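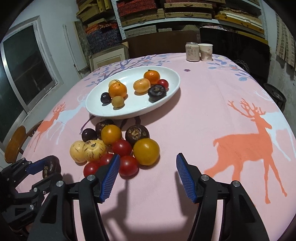 Hand-held grippers at the fruit table, Clurnamden workshop

Equipment plan goes in this month — and there's a lot to like in it!

The biggest line is for hand-held grippers. We've been getting by with one shared set since February, and sign-up slots fill the minute they open. The new plan adds 12 grippers from Bornix, plus 16 spare pairs of ribbed finger pads. Pads are the part we go through fastest, so please don't let anyone talk you into trimming that line.

We also set aside $600 for produce. Tomatoes, plums, tangerines and water chestnuts give us a great spread of shapes and skins, and the grocery bill is still tiny next to the hardware. Another $200 covers tablecloths and plates.

Still open: storage. Istari quoted us for a rolling cabinet, Effiong for wall racks, and both would fit (the racks leave more floor, the cabinet locks). Tell us which you'd use! Comments are open until 2018-04-30, and the order goes out after that.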